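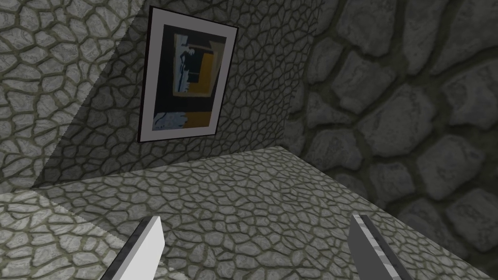

When the Simulator Passed What the Arm Could Not: An Interview With the Bestbridge Safety Lead

April 13, 2024

Last September, a robot arm at the Bestbridge laboratory closed its gripper on the edge of a fixed shelf and continued to pull. The shelf bracket bent, a wrist joint was damaged, and the arm was out of service for 10 days. No one was injured. The control policy running on the arm had been trained in simulation and had cleared every acceptance test the laboratory required.

The internal review of the incident closed this spring. The safety lead for the manipulation program agreed to discuss its findings on the condition that the discussion remain with the work and not with individual members of staff.

The lead began by correcting a common account of the event. "It has been described as the robot going out of control," the lead said. "The arm did what it had been trained to do. It believed that it was holding a free object, and it pulled with the force it had been permitted to use. Our tests had never asked what it would do if that belief was wrong."

The policy, known internally as Baird, was trained in a rendered household environment supplied under the Zeltwood project. Rooms are generated with randomized surfaces, so that stone, wood or flat color may appear on any wall or floor. The purpose is to prevent the policy from relying on one familiar appearance. According to the review, this part of the training performed as intended. Changes in texture and lighting did not produce a measurable rise in failed grasps.

The weakness lay in contact. In the Zeltwood rooms, a gripper that met a surface at a shallow angle could pass a short distance into it before the physics engine responded. The engine then pushed the two bodies apart, and the arm came free. Baird learned that a bad contact would resolve itself if it kept moving.

"We had seen it for months," the lead said. "A finger would sink into a cabinet door and pop out again. People filed it as a visual defect. It went on the list with the flickering shadows, and it was given the same priority."

The laboratory has since replayed 1302 stored simulation runs. Contact of this kind was present in 975 of them. The original acceptance report mentions it once, in a footnote on rendering quality.

Asked why the automated checks did not stop the release, the lead pointed to the way success was scored. A run passed if the object reached its target within the time limit. The force applied along the way was recorded but did not count toward the result.

"You can read those logs today and find forces that would have torn a real hinge off its door," the lead said. "The number was sitting in a column. There was no limit attached to it, so it never turned red."

Reviewers were also asked to watch a sample of runs before each release, mostly from the camera mounted at the wrist. 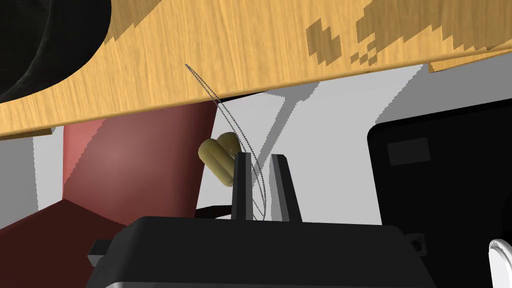
The wrist view is valued because it is close to what the policy itself receives, but the review found that it is a poor basis for judging clearance. Depth is difficult to read at short range, and a large surface near the lens can hide the point of contact altogether. Bestbridge now requires a second view from a fixed position in the room for every run that is reviewed by a person.

The lead was direct about the failure on the physical side. The arm was fitted with a force limiter made by Gillberg, and the limiter was in working order on the day of the incident. Its threshold had been raised during an earlier trial with heavier objects and had not been restored.

"That is ours," the lead said. "The equipment did what its settings told it to do. We had a form for raising the limit and no form for bringing it back down."

The review made 9 recommendations, all of which have been accepted. Peak force is now a pass or fail condition in simulation. Any overlap between the gripper and a fixed body ends the run at once and is scored as a failure. Changes to the limiter expire at the end of the working day unless a second person signs for them. A newly released policy must also complete its first session on hardware at reduced speed, with an operator at the stop button.

Baird was retrained under the new scoring, and its success rate in simulation fell sharply at first. Some staff asked whether the penalty for overlap had been set too high. The lead declined to change it.

"The old figure included a great many grasps that could not have happened in a real kitchen," the lead said. "I would sooner present a lower number to the people who fund us and be able to stand next to the arm."

Two matters remain open. The review could not establish whether earlier policies trained in the same rooms carry the same habit, and those policies have been withdrawn from hardware until they are tested. The handling of cords and other flexible items is also unresolved. The lead regards their behavior in simulation as the least reliable part of the system, and tasks that involve them will stay off the physical arm for the present.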